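Service Automation, Unit 7
Chores and Benches: What a Manipulator Can Be Left to Do
Lecture notes, revised 04/06/2023
Instructor: Hilkka Lappalainen. Lab sections: So-yul Bang.

7.1 Scope

Unit 6 covered machines that do one chore in a fixed enclosure: dishwashers, bread makers, bottle fillers. Those are solved problems because the work is brought to the machine in a known position. Unit 7 covers chores where the machine has to go and find the work. The running case is putting food and dishes where they belong near a small oven. The comparison case is the kitting bench from the Gristwood reading, where parts are picked from trays into a box.

Keep three terms separate in your lab reports. A skill is one motion with one object, such as grasp or release. A task is an ordered set of skills with a checkable end state. A chore is a task plus everything a person does without being told, including noticing that it needs doing.

7.2 The tabletop case

Tabletop work takes the walking out of the chore and leaves the handling. Toy food is common in this work. It holds its shape, does not spoil, and can be reset between trials. It also hides the difficulty of soft or wet items, so a success rate from toy food should be reported as such. A bottle lying across a plate, a strawberry in a bowl, and a banana out on the table call for different grasps even before any of them has to be moved.

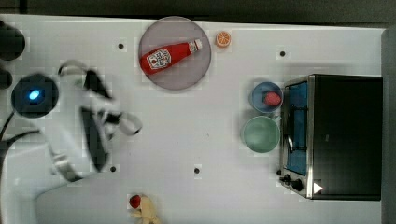
Can a robot arm clear a kitchen table without supervision today?
Under limited conditions. An arm can sort a known set of objects on a known table for a fair number of trials in a row, but performance drops when the objects, the lighting, or the layout change, and most setups still need a person to recover from a dropped item.

Note on bowls. Two bowls set close together leave little clearance for a finger to go down on the outside of either rim. Students tend to plan the grasp on one bowl as if the other were absent. Plan with both in the model.

Note on oven doors. A hinged door fixes the path of the hand. If the commanded path departs from the hinge arc, the error turns into force on the handle or slip in the grip. Use compliance along the radial direction and do not try to correct it by tightening the grip.

7.3 Counting success

The Kirkamwood exercise gives you a log of 1321 attempts at a single pick-and-place task. Score it twice: once by skill and once by task. The two numbers will differ widely. If each skill succeeds 95 percent of the time and a task needs seven skills in sequence, with independent failures, the task succeeds a little under 70 percent of the time. A household would not accept that from a dishwasher.

Shop floors tolerate failure differently. At a bench with a reject bin and an operator nearby, a missed pick costs seconds. The Gristwood cell stops for help roughly 200 times in a run of 4000 picks, and the operator covers other duties in between. The same rate in a home means that the owner is the operator.

7.4 Sensing near the hand

An overhead view gives layout. A view from the wrist gives the last few inches, and it is often poor. Perforated panels are a useful hard case. Round holes look like ovals when viewed at a slant or through a wide lens, light coming through them can be brighter than the surface itself, and a repeated pattern gives a feature matcher many equally good wrong answers. Shiny highlights add false edges.
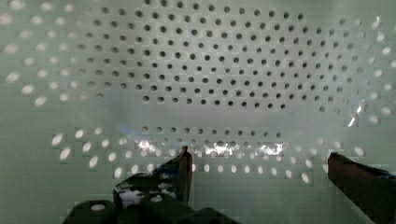 Vol. 7, p. 200

Two remedies are covered in lab. The first is to match on the boundary of the panel and ignore the interior. The second is to use touch: close slowly, watch the motor current, and accept contact as the measurement. Section 3 of the Jang handout has the thresholds.

7.5 For next time

Read the Burnico case and bring one chore from your own home, broken into skills. Mark each skill that depends on touch. Reports on the Kirkamwood log are due in May, on paper, to So-yul Bang.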